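Karthik Seneviratne runs the Monday manipulation course at Preludau, where student pairs record demonstrations with handheld grippers and train a policy on them. The first assignment is sorting cups from trash.

"We ask for 138 clean episodes per pair," he said. "Most get there on the second try — the first set usually has tracking dropouts."
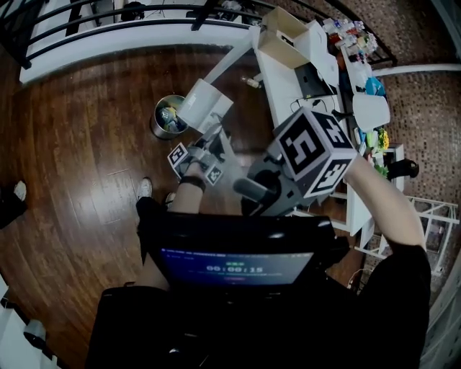 Dropouts come mainly from wrist angle, he said. "If you roll the gripper too far, the markers turn away and the pose estimate jumps. We cut those episodes."

Last term his students discarded 27 episodes in the first week. Parveen Nanayakkara, who grades the logs, wants a stricter limit on hand speed.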